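Holirero Greifmodul H2 mit Simulationspaket

Zweifingergreifer für Werkstatt, Labor und die ganz Mutigen auch für die Küche. Lieferbar ab Mai, Einzelstücke auf Anfrage früher.

Die Frage kommt in jedem zweiten Verkaufsgespräch: Kann er schon die Spülmaschine ausräumen? Wir haben uns angewöhnt, mit Gegenfragen zu antworten. Wie viele Teller besitzen Sie, und wie sehr hängen Sie daran? Wer das H2 kauft, bekommt einen soliden Greifer, der Riegel schieben, Bretter anheben, Griffe umfassen und Schlüssel drehen soll. Ob er das alles bei Ihnen tut, hängt vom Arm ab, von der Steuerung, vom Licht und von der Laune des Riegels.

Deshalb liegt jedem Modul das Simulationspaket Liltum bei. Darin darf er üben, und zwar so oft, wie er muss. Beim Riegel sind das bei uns im Haus rund 80 Versuche gewesen, bis Junhao Qin sich wieder an seinen Schreibtisch gesetzt hat. Ein Kleinkind braucht weniger, lässt sich allerdings schlechter an einen Flansch schrauben.
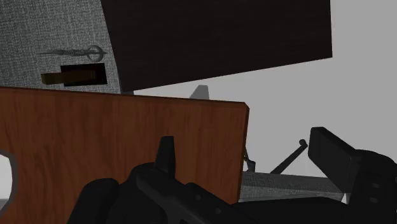 Simulationsansicht aus Liltum: Greifer vor dem Holzbrett, oben links die graue Platte mit dem Riegel.

Die Übungsaufgaben stammen von Oliwia Kwiatkowski, die früher Möbelbeschläge konstruiert hat und seither weiß, woran Menschen am Samstagvormittag verzweifeln. Im Grundpaket sind 12 Aufgaben enthalten, nach Schwierigkeit sortiert. Die Reihenfolge dürfte Menschen überraschen: Ein schweres Brett anzuheben gilt als leicht. Einen Schlüssel gerade ins Schloss zu führen steht ganz am Ende der Liste, gleich hinter »Schublade schließen, in der etwas klemmt«. Wäsche ist nicht dabei. Wir haben über Wäsche gesprochen und dann über etwas anderes.

Was das H2 aus unserer Sicht heute kann: wiederkehrende Handgriffe an bekannten Teilen, in bekannter Lage, mit Geduld. Für die Vormontage in kleinen Serien reicht das gut aus. Rongrong Dai lässt in unserer Fertigung zwei Module Deckel einlegen und berichtet, sie seien langsamer als der Kollege davor, redeten aber weniger über Fußball. Im Haushalt sieht es dünner aus. Eine Küche hat die unangenehme Eigenschaft, morgens anders auszusehen als am Abend vorher.

Lieferumfang
Greifmodul H2, schwarz matt
4 Paar Wechselfinger
Anschlussleitung, gewinkelt
Liltum-Lizenz für 2 Arbeitsplätze
Anleitung auf Deutsch und Englisch

Nicht im Lieferumfang: Roboterarm, Netzteil, Geschirr.

Passt zu
Armen der Reihe Brellell ohne Adapter. Für die Reihe Yin wird der Zwischenflansch benötigt, bitte gleich mitbestellen – die Nachlieferung dauert erfahrungsgemäß länger als der Einbau.

Hinweis zur Simulation
Was in Liltum klappt, klappt an der echten Tür oft beim ersten Mal nicht. Gerechnete Scharniere quietschen nicht und sind nie überstrichen worden. Planen Sie für die Übertragung auf Ihre Anlage etwas Zeit ein und stellen Sie die Greifkraft anfangs niedrig ein.

Fragen zur Technik beantwortet Jayson Cabanatuan, Angebote und Leihgeräte laufen über Ruba Sleiman. Leihgeräte bitte mit allen Fingern zurückschicken.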